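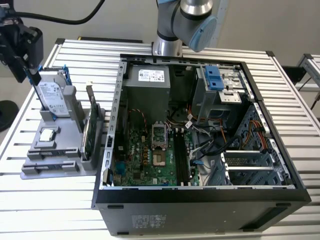 Old Computers, and Other Things in the Hall Cupboard

Every house has a cupboard where technology goes to think about what it's done. Ours is in the hall, behind the ironing board, and until February it held a desktop tower, a fax machine, a box of chargers for phones that no longer exist, and a scanner whose software last spoke to a computer when my eldest was in primary school. She now has a mortgage.

I mention this because the shire's e-waste drop-off has changed its rules again, and a fair few of you have written in asking what goes where. I've done my best to find out. I rang the number on the flyer, was transferred to the number I'd just rung, and eventually drove out to the transfer station in person, where things were much clearer and the flies were free.

What they'll take

Computers, monitors, laptops, printers, keyboards and anything else with a plug that once lived on a desk. Televisions too, flat or otherwise, with a limit of two per household per visit. You can come back the next day with two more, and the day after that, and I gather one gentleman from the Akande estate has been doing exactly this for a fortnight. The telly pile is his life's work and I wish him well.

Batteries come out first and go in the yellow drum by the gate. Loose ones want a bit of sticky tape over the ends. If the battery in your old laptop or phone has puffed up like a damper, don't poke it, don't squeeze it, and don't put it in the glovebox. Put it in a bucket of dry sand, outside, and tell the attendant before you get it out of the car. They have a separate arrangement for those.

Ink and toner cartridges aren't accepted at the gate any more. They go in the box at the newsagent, next to the birthday cards.

What they won't

Fridges, air conditioners and anything else with gas in it (separate bay, separate fee, separate queue). Smoke alarms. Electric blankets, which are apparently textiles. The massage chair that has been sitting beside the Brumosano Road turn-off since Christmas, and which somebody has now tried to hand in on three occasions. It weighs more than my first car and has been politely returned to the verge each time.

About your secrets

The question I'm asked most is whether some stranger will read your emails. The short answer is that it's unlikely, your emails being about as gripping as mine. But your tax returns live on there as well, and the scan of your passport you made for the cruise, so it's worth ten minutes of bother.

Halima Ogunleye, who used to teach computing at the high school and still can't walk past a paper jam, ran a session at the library last month on precisely this. Her advice, boiled down from four pages of my notes:

Copy off what you want to keep, and then open the copies to check they're really there. She was firm on the second part and looked directly at me.

Sign out of everything. A program you paid for may think it still lives on the old machine and refuse to move to the new one.

Wipe the drive with a proper erase. Dragging things to the recycle bin only hides them, in much the way that I tidy the lounge room when visitors ring from the corner.

If the machine won't start, take the drive out and keep it. Most will come free with a screwdriver and some patience, once the power's been off at the wall and the cord pulled. A drive takes up about as much room as a paperback, and there are worse things in the back of your sock drawer.

Halima doesn't recommend the hammer. She conceded that it's popular. She did ask that anyone determined to go down that path wear safety glasses and do it somewhere other than the library car park.

Or don't throw it out

Before you load the ute, it's worth asking whether the thing is rubbish or merely unfashionable. The repair table at the hall took in 142 items over the past year, and plenty went home again with their owners. Lamps do best. Toasters do worst, having been built by people who never wanted them opened. Bring the cord. You'd be amazed how many people don't bring the cord.

The Pito Street op shop will take working keyboards, mice and speakers, but please, no more printers. They have a back room full of printers. I've seen it, and it has a smell.

As for our own cupboard, the tower has gone, the fax has gone, and the scanner went after a brief family dispute in which I was outvoted by people who've never needed to scan anything. The chargers are still there. One of them might fit something.

The e-waste bay is open from 8 am until 3 pm, gates shut at ten to. It's 200 metres past the weighbridge on the left — if you reach the green waste, you've missed it, and you'll have to go round again with everyone watching.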